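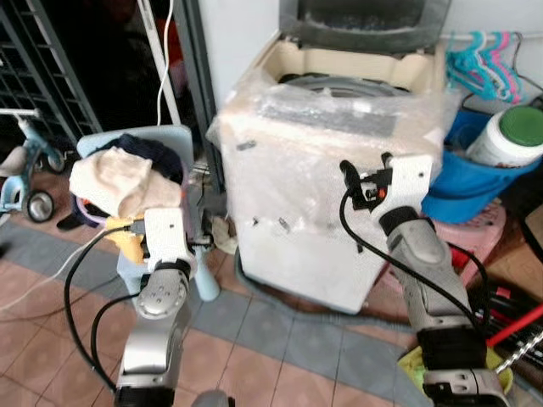
Since May I am learning to teach two robot arms by remote control, and the laundry is for me the most difficult lesson until now. I hold two handles, the arms repeat my movement, and the computer saves everything. It sounds easy. But my hands feel nothing from the other side. When the right gripper touches the front of the washing machine, I must understand it only with my eyes, and the plastic film on the machine has so many wrinkles that I often judge the distance wrong. The towel on the blue chair is a different problem, because it hangs over the front and I never know which fold the gripper will take.

My colleague Davoud Taheri gave me good advice: move slower than you want, and do not correct small mistakes in a hurry. The robot learns also your nervous shaking. I threw away 73 recordings for this reason. We need 500 good ones for the towel, and after that we start with the socks, which I am a little afraid of.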